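Plidine Elis
Recording and review software for hand-held grippers

Overview | Features | Requirements | Licensing | Support

Elis records two-handed demonstrations made with hand-held grippers and turns them into clean training episodes for manipulation policies. It reads the video and the jaw position of each gripper, puts them on one clock, and writes a single file per episode. Version 5 was released in October 2018.

What it does

Elis runs on one Linux workstation. The operator starts and stops an episode with a foot pedal or a key. Each episode can be played back at once, trimmed, labeled and either kept or dropped. Jaw opening is plotted under the video for both sides, so a slipped grasp or a late close is easy to find.

Tool tasks get their own label set. When a gripper is holding a brush, a scoop or a scraper, the label marks which side holds the moving tool and which side holds the still one. The planner export keeps these roles, and a policy can be trained on the pair or on one arm alone.
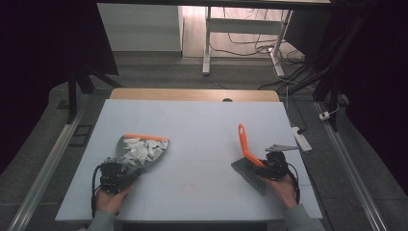 Can Elis record with only one gripper connected?

Set the session to single in the project file, and the second channel is left out of the episode. Single and paired episodes can be stored in the same project, but they are exported separately.

Sweeping preset

The preset for brush-and-dustpan work includes labels for approach, stroke, lift and empty. Stroke boundaries are suggested from wrist speed and can be moved by hand in the review window. Kiyoshi Hayashi wrote the preset for our Wirnville lab, and the project file installs with the software.

Requirements

Ubuntu 16.04, 64-bit
16 GB memory
Two free USB 3.0 ports
Nishimura driver package, build 257 or later

Limits

Up to 2,000 episodes per project. Larger sets should be split and joined at export. Elis does not control a robot arm. Playback on an arm needs the Elis Bridge module, part no. 102, sold separately.

Licensing

Licensed per workstation. Updates are included for one year. University labs can ask for a teaching license, which covers every workstation in one room.

For quotes and trial keys, write to Lieselotte Dreßler at the Plidine sales desk. Please include your gripper model and driver build.

Release notes | Download manual (PDF) | Request a quote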